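Ticket: Lobbying register export stops after 2000 rows
Product: Haslinger disclosure search
Reported by: Mandville office
Status: waiting for reporter

Problem
We prepare a list of all lobbying contracts with foreign clients which the firm Bruketau has filed. When we export the list, the file ends after 2000 rows. The screen shows more filings than this. There is no error message, so at first we did not notice that the terminated contracts were missing.

What we tried
1. Export again with another browser. Same result.
2. Filter by client country. The file is then complete, but the column "end of contract" is empty for 14 filings. On the scanned forms the date is written.
3. Log out, wait 30 minutes, log in again. No change.

Reply from support
Thank you for the clear report. The row limit is a setting on our side and we have raised it for your account. Please export again. The empty dates are a different matter: these filings came in through the old Grimerwood import, which did not read the second page of the form. We will run the import again tonight.

Reply from reporter
The export is now complete, thank you. Of the 14 filings, the date is still empty in three. All three are amendments to an older contract. Must I open a new ticket for them, or can they stay here?
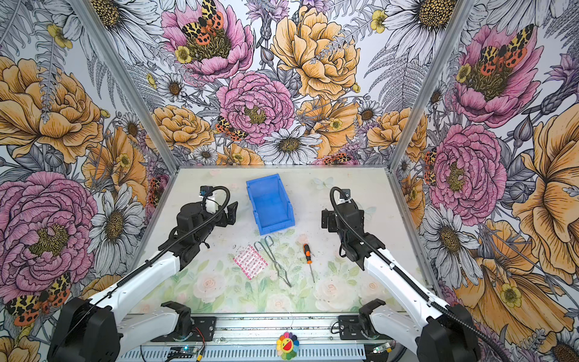 Next step
Please send the registration numbers of the three amendments in this ticket. A new one is not needed.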